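What the Front Doors of Plollerwood Can Tell Us
Student project report, Local History and Design

Our group wanted to know how people in Plollerwood picked their front doors, and whether you could guess the age of a house just by looking at one. We thought it would be a small project. Then we started walking and couldn't stop!

There are 2,334 houses in the town, so we had to choose. We settled on the old streets between the mill and the Gusport road, and over 13 afternoons in April we recorded 387 doors. For each one we wrote down the color, the number of panels, the kind of glass (if any) and where the knocker or bell was.

Results

The oldest houses mostly have six-panel doors, painted dark green or black. After the railroad came, glass starts to show up in the top half, and some of it is really beautiful. On Murkar Street we found six doors in a row with the same sunburst pattern, which made us think one builder did the whole block. The town records backed us up on that.

Color was harder. Paint gets changed so often that it tells you more about the current owner than the house. We loved the yellow ones, but they can't be used for dating.

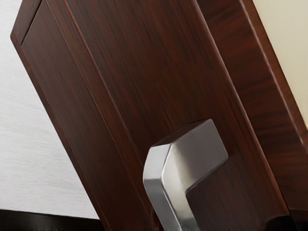

Panels turned out to be our best clue, and we got pretty good at reading them. A maker has to decide how wide to leave the border and how deep to cut the line around the middle. On a dark reddish-brown door with the grain running lengthwise, the groove turning the corner near the end of the panel is easy to follow, and so is the thickness of the door once you see its side edge. Painted doors hide a lot of this.

Next we would like to do the Gyamfi estate, where the houses are much newer, and compare the two sets of notes.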